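Ticket: Shipping labels print blank after the first page
Product: Stolora Desk, with Pawlak label printer
Customer: Dorneo (jewelry and small gifts)
Status: Closed

Problem as reported

We print shipping labels from Stolora in one batch each morning. Since the last update the first label comes out fine and every label after it is blank. The printer feeds the right number of labels, so a batch of 50 gives us one good label and 49 empty ones. Printing the orders one by one works but takes most of the morning. We have turned the printer off and on, changed the roll and restarted the computer. No change.

Support, first reply

Please send the batch file and tell us the following: the label size set in Stolora, the label size set in the printer driver, and the resolution. Please also print the self-test page by holding the feed button until the light blinks twice.

Customer

Label size is 4 x 6 in both places. Resolution in the driver is 300. The self-test page prints clean, no gaps or faded lines. Batch file attached. We tried a second USB cable while we were at it, same result.

Support

The batch file is fine on our side. It has 166 labels in it and all of them open normally as a PDF. Please open the same file on your computer and print pages 1 to 3 straight from the PDF reader, without going through Stolora.

Customer

Pages 1 to 3 all printed correctly from the PDF reader. So it is something between Stolora and the printer.

Support

Agreed. In Stolora, go to Settings – Printing – Advanced and look at "Send as raw data." The update turned this on for some older printer profiles. Turn it off, save, and close the program fully before testing again. Closing the window is not enough, you have to pick Exit from the tray icon.

Customer

It was on. Turned it off and exited from the tray. Now we get two good labels and then blanks. Better but not fixed.

Support

Please delete the printer profile in Stolora and make a new one. Do not copy the old one, the copy keeps the hidden settings. Choose the driver by name from the list and leave the gap sensor on automatic.

Customer

New profile made. Batch of ten printed fine, all ten readable. Then we ran the rest of the day's orders and the blanks came back near the end of the run – the last good one was number 290.

Support

That last part looks like a spooler limit. In the printer properties, under Advanced, select "Start printing after last page is spooled." Clear the queue first. If there are old jobs stuck in it, stop the print spooler service, delete them, and start the service again.

Customer

There were four stuck jobs from last November in there. Deleted them, changed the setting and printed the next batch. All labels good.
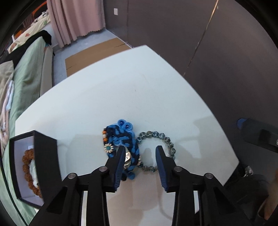
Fliloddale, 22 June 2020

Final note from customer: two more full batches printed with no blanks. The bracelet orders that were held back have their labels now. We would still like the raw data setting to stay off after the next update. You can close this.

Support: Request passed on to the Stolora printing team. Ticket closed. Replying within 14 days will reopen it.

Contact support | © 2020 Stolora | Back to top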